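Photos are moved. Mostly.

2023-06-08

Quick one, lunch break. The old blog host is shutting down in September so I've been dragging everything over to Plalus before I forget. 2,796 photos. Five or six posts I'd never even finished. Why did I save so many drafts called "test"?

The export tool on Cloltier is fine if you have patience. It chops everything into 12 zip files and then one of them won't open. Number 5, in my case. Downloaded it again, same thing. Third try worked, no idea why, not asking.

Captions came over. Comments didn't – sorry, I know some of you wrote long ones on the bread posts. I've copied the best into a text file and will paste them back by hand. Eventualy.

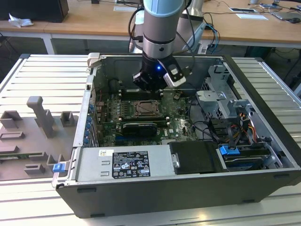 What's still broken

Links inside old posts. Most of them point to the old adress and will die when it does. I fixed 18 last night and then went to bed.

The tags are a mess too. "Garden" and "gardening" and "gardens" are three seperate things now, apparently. Search is slow but it works.

Also the font. I don't love it. Chuensuk had a nicer one but they want money every month, and I'm cheap.

If you get posts by email you might see a few old ones turn up again this week – just delete them. New stuff soon, the tomato post is half written. Ok, back to work.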